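Hollis Walker 2 shoes, long-term review
5 Jul 2023

I bought the Hollis Walker 2 last September to replace a pair of Ullers that had split at the toe. They cost £70 and I have worn them most days on flat ground, to the shops and back and on longer walks at weekends.
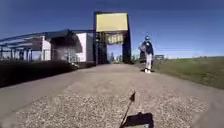
Gravel first, then a smoother surface.

The sole is stiffer than I like. It took two weeks to soften, and I had a blister on the left heel for most of that time. Small stones don't come through it, which was my main complaint about the Ullers.

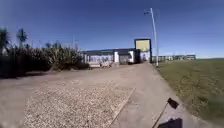

Tarık Yurt
Footwear reviewer

Sizing is on the narrow side. I went up half a size and use a thin insole. The laces are too long and come undone unless double knotted - I swapped them for a flat pair from Pullwood.
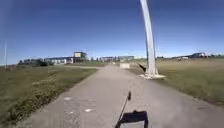
Songül Dağdelen wrote in to say that hers squeaked on hard floors until she took the insoles out and dried them overnight. Mine have done the same after rain, and drying worked for me too.

Grip on concrete is good when dry and fair when wet.

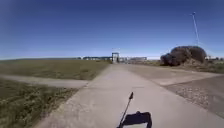 The heels have worn down on the outside edge after over 15 weekend walks, more on the right shoe than the left. The stitching is sound. The grey lining has gone bobbly at the ankle. I would buy them again at this price, but not for hills.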